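I repainted my kitchen cabinets in July, in a heat wave, with one box fan and a lot of iced coffee, and I've had enough emails about it that I'm putting everything on one page. These are the things I'd tell a friend over the phone. Some of them I got right the first time, and some I learned by doing a door over (and over).

## Wash first, then wash again

Grease is the enemy. Even doors that look clean have a film on them, worst around the handles and anywhere near the stove. I use warm water with a good squirt of dish soap, wipe, rinse with plain water, then go over everything with a degreaser and rinse that off too. Let it all dry overnight. If a drop of water beads up on the door the next morning, you're not done washing!

Take the doors off, by the way. I know people who paint them hanging and they all end up with hinges glued shut. Put a bit of masking tape inside each hinge cup with a number on it, and write the same number inside the cabinet. The screws go in a muffin tin, one cup per door.

## Picking a green

I wanted a dark olive and ended up with five sample jars on the windowsill. Paint a big piece of cardboard with each one and move it around the kitchen at breakfast, at noon and after dinner with the lights on. The one I loved in the store went brown as gravy at night. My neighbor Vesna Hodžić talked me into going duller than I thought I wanted, and she was right – the bright ones start to shout once there's a whole wall of them.

Get matte or satin. Matte hides the bumps better, satin wipes down easier. I'd go matte if you don't have small kids with jam on their hands.
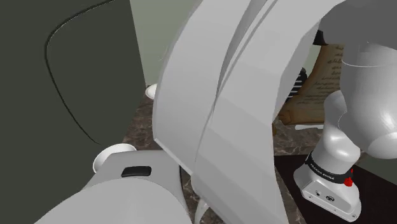
*Dark olive in a matte finish, next to a pale gray-green wall.*

## Rollers, brushes and grooves

A four-inch foam roller does the flat parts. For grooves and rounded corners you want a small angled brush, and you want to do those first, before the roller comes out. Load the brush lightly. If paint pools in a groove it'll sag about ten minutes after you walk away, and you'll find it the next day, dry and smug.

Two thin coats over primer, and a third if you're covering dark wood. Sand between coats with 220 grit, barely leaning on it, and wipe off the dust with a damp rag. I skipped the sanding on one drawer front, and my fingers find that drawer every single time I reach for a spoon.

Old T-shirts make better rags than paper towels, which leave fuzz. And if you have to stop for lunch, wrap the roller in plastic wrap and stick it in the fridge. It'll be fine for hours, even overnight if you wrap it tight (tell your family what it is).

## Waiting, the worst part

Dry and cured are two different things. The doors felt dry to me in a couple of hours, so I hung them the next day and promptly put a thumbnail through one. Give them several days flat if you possibly can, and go easy on them for a month after that. No scrubbing, no magnets, no wet dish towels slung over the top.

Stick little felt or clear rubber bumpers in the corners before you close anything. Fresh paint loves to grab fresh paint.

## While the kitchen's torn up anyway 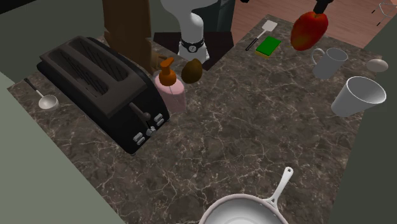 You may as well do the counters, the drawers and all the jobs you've been walking past since last year. For stone, stick with a soft cloth, warm water and a drop of mild dish soap. Keep vinegar and lemon well away from marble, because they'll etch it and no amount of rubbing brings the shine back. Coffee and red wine need blotting up right away, and blot straight down so you don't spread it.

Crumbs are the other thing. Unplug whatever lives on the counter, pull it forward, and vacuum behind it with the crevice tool before you bring out any wet cloth. Wet crumbs turn to paste. An old dry paintbrush is wonderful for corners and the gap by the backsplash, and you'll have plenty of those by now.

Last job: pour the leftover paint into a small glass jar, fill it nearly to the brim, and write the color name and the finish on the lid. Mine lives under the sink with a cheap craft brush taped to the side, and I touch up the nicks whenever I'm waiting for the kettle.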